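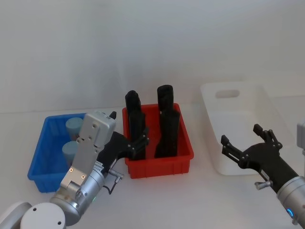
4. Sorting small parts into bins

Most guides to bin sorting promise that it will change the way you work. It won't. It will save you some hunting around, provided you keep it up after the first week, and plenty of people don't. This section covers a three-bin layout: blue, red and white.

4.1 Before you start

Clear the table and wipe it down. Set the bins in a row with the long edge of the table, blue on the left, red in the center, white on the right. You will see other color schemes recommended. We have tried several and can't say one is better, but pick one and leave it alone.

Note: The Puvport label pack lists 84 ready-made categories. You will not need them. Two words on a strip of tape do the same job.

4.2 Filling the bins

1. Put cylinders in the blue bin. Stand them upright. Laid flat, they roll when the bin is moved.

2. Put black parts in the red bin. Tall pieces go at the back and shorter ones in front. It is fine for them to stick up above the rim as long as you don't plan to stack.

3. Leave the white bin empty until the other two are done. It is the deepest of the three, and anything you drop in early tends to stay there.

4. Go through what is left. If you can't decide on a part within a few seconds, it goes in the white bin.

5. Empty the white bin before the next session. A "miscellaneous" bin that never gets emptied is a trash can with a nicer name.

Caution: Do not stack a bin on top of parts that rise above the rim. The upper bin will rock, and sooner or later it will tip.

Caution: Lift the white bin with both hands when it is loaded. The handle cutout is handy for pulling it toward you. We would not trust it with the full weight.

4.3 How much is too much

The Zaltix planning sheet says a shelf system built this way can handle up to 1000 parts. Maybe so, if they are all washers. Zerrin Gezer tried it with 433 mixed parts in July and gave up on the single-row layout well before the end. For larger collections, add a second row (see section 6).

Note: Lids are sold separately. They keep dust out, but they also hide the contents and get lost. Buy one and see if you use it.

4.4 If the layout stops working

Parts keep ending up in the wrong bin: check the labels first, then ask whoever else uses the table.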